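August 9, 2020
Handheld grippers, Kereck pair vs Drulstead pair

Sunday, quiet building, so I finally got to the side-by-side Pauline has been asking for. For anyone reading this cold: the question is whether we swap the Drulstead handhelds for the Kereck ones before the November collection, or leave well enough alone. The Kereck brochure says its cube tracking holds up "in any ordinary room". I have read that sentence a few times now and still don't know what it promises.

What I wanted to find out
1. Does the pose drop out when the two cubes get close together?
2. Do the fingers hold soft stuff as well as they hold blocks?
3. Are the cables going to drive people mad?

Setup
Same head camera for both pairs, same exposure, lights on, blind up. Suleiman wore the rig for the first half and I took over after lunch. Logger was the old Edet box, because the new one still drops its clock whenever it feels like it. I set the buffer to 2000 frames and left it there. Kayode thinks that's too small. He may be right, but I didn't want to change two things at once.

Calibration took three tries. The first one gave a left-to-right offset that was plainly rubbish, the second was no better, and then I found I had loaded the marker size for the Drulstead cubes. My fault. I would still like the software to complain when the numbers are that silly.

Blocks
10 picks per hand, each pair. No difference I'd put my name to. Both pairs pick up blocks. Anybody who tells you theirs is better at blocks is selling something.

Cloth
More interesting. The Drulstead fingers are flat and tend to push cloth along the desk before they bite. The curved Kereck ones get under a fold more easily, at least in Suleiman's hands. In mine it was closer. I suspect a good part of the gain is that he has done a great deal of this and I haven't, so please don't quote the cloth result as a gripper result until somebody else has had a go. Noemí, that's you if you're in this week.

Once the cloth is held, I can't see that it slips any less in one than the other. I pulled on it by hand, which is no kind of measurement. Teodoro has a spring scale somewhere.

Tracking
The Kereck log for the long run has 2046 frames with both cubes expected. 113 of those came back with at least one pose missing. I haven't run the same count on the Drulstead log, so that number means very little by itself and I'm writing it down mainly so I don't lose it. Skimming through, the gaps seem to bunch up when a wrist rolls and the cube ends up side-on to the camera. A bigger cube would help with that, and would also bang into everything.

The pose below is the sort I'd call easy: arms well apart, a marker facing straight up on the left cube, two faces showing on the right with the black cloth in the jaws. If the tracker can't manage this one we should all go home. I want it as the baseline frame when we compare the solvers. Note the thin black cables hanging off the right gripper and wrist as well.
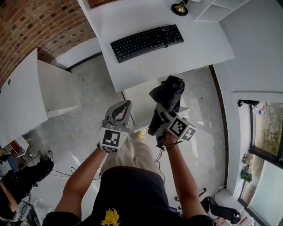 Cables
I don't like them. Suleiman says he stopped noticing after a while, I never did. The lead kept tugging at my wrist whenever I turned toward the shelves. A clip at the elbow might fix it. Purnano sells a sleeve for this, at a price I found hard to take seriously for a tube of fabric. Will try velcro first.

Where I've landed
Not convinced yet. Slightly better on cloth, maybe, with an operator who would be good with a pair of salad tongs. I wouldn't order more on this.

To do
- run the missing-pose count on the Drulstead log, same script
- repeat cloth with Noemí, order of grippers swapped
- borrow the spring scale
- ask Kereck what "ordinary room" means and get the answer in writing
- label the two calibration files properly (me)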